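Restoration Notes: Savdale Puppet Hour, the Surviving Tapes

The transfer of the Savdale Puppet Hour has reached the end of its first stage. All of the broadcast masters held in the Litavcombe store have been cleaned, played once and captured. Members who asked for a progress report in June will find most of their questions covered in this item. Release plans are dealt with at the end.

The series ran as a weekly half hour on regional television and was recorded on two-inch quad tape. When the station moved to one-inch machines, the older reels were copied and many were then wiped for reuse. What survives is a mix of original masters, one-inch copies and a few film recordings made for overseas sale. The three kinds do not match in color, sharpness or sound level, and episodes have been graded one by one. No single setting was applied to the whole run.
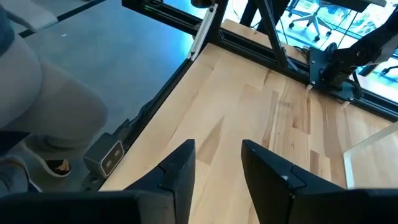
On the bench, with the wooden top.

Running times

The published episode guides give a running time of 30 minutes for every show. The tapes do not support this. Most episodes run short to allow for a station break, and the holiday specials run to 90 minutes with the break bumpers left in. Where a bumper survives it has been kept in the archive file and will be removed only from the viewing copy. Fans who have timed episodes from home recordings should expect small differences, as several repeats were trimmed at the head to fit a later slot.

The closing credits present a separate problem. Two versions exist for much of the second season. The first lists the puppet builders by workshop and the second lists them under the station name alone. The workshop version appears on the masters and the station version on the copies. The restored episodes use the workshop version wherever the tape allows.

Picture faults

Head banding is present on most of the quad material. It shows as bars of slightly different color across the screen and is worst in scenes set against the plain blue sky cloth. Correction was done in software after capture. A light setting was used, as stronger settings smeared the fur on the larger puppets and removed the fine strings that the directors made no effort to hide.

Dropouts were repaired by borrowing lines from neighboring fields. The count for the first season came to 1,656 repairs, with the heaviest damage in the episode known to collectors as "The Lighthouse Supper." In that episode the second musical number has a fault lasting several seconds, too long to borrow from anything nearby. A film recording of the same number was found to be complete. It has been matched in as closely as its softer picture permits, and the join is visible to anyone looking for it.

No attempt has been made to convert the film recordings back to video motion. Tests gave an acceptable result on still shots and a poor one on anything with quick hand movement, and a puppet show is mainly quick hand movement.

Sound

Sound was recorded in mono and will stay in mono. The songs were performed to playback, and the playback reels for the first season were stored apart from the shows at the Gunnlaugsson building. They are in better condition than the show tapes. Laying the songs back in from these reels was considered and tried on 2 episodes. The result was cleaner but lost the studio noise, the foot taps and the spoken asides that the performers added over the music. The show soundtrack has been kept and the playback reels will be offered as an extra.

Hum at mains frequency was removed with a narrow filter. Hiss was reduced slightly in quiet passages and left alone elsewhere. The laughter track is part of the original mix and cannot be taken off.

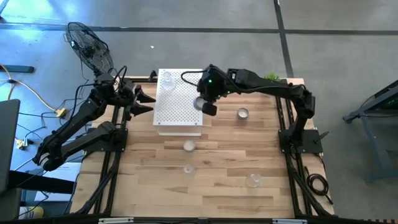
The Prasetcombe episodes

A group of 4 episodes was recorded on location at the Prasetcombe theater while the main studio was being rewired. These have never been repeated. The usual explanation, that they were considered too frightening for an early evening slot, rests on one line in an old fan magazine and has no support in the station paperwork. The paperwork gives a duller reason. The theater held the performance rights for a fixed term and no one renewed them.

The location shows differ from the studio shows in several ways. The puppets work from a raised stage, so the camera sits lower and more of the performers' sleeves can be seen. The band is live. The scripts are longer on dialogue and use fewer of the standing sets. The host character has a different voice in the opening show and returns to his usual voice in the next. The production file does not say why.

Rights to these episodes have been cleared for archive viewing only. A wider release depends on a further agreement covering the music.

Release plans

The first season will go out in production order. Broadcast order was used on the old videocassettes and splits the two-part circus story across separate volumes, with an unrelated episode between them. A printed list giving both orders will be included.

Subtitles have been made fresh from the soundtrack. The camera scripts were checked against the finished shows and found to differ too often to be used, mainly in the songs. Corrections to the spelling of character names are welcome, with an episode title and the time of the line. Members holding off-air recordings from the third season are asked to send a list of contents before sending any tapes.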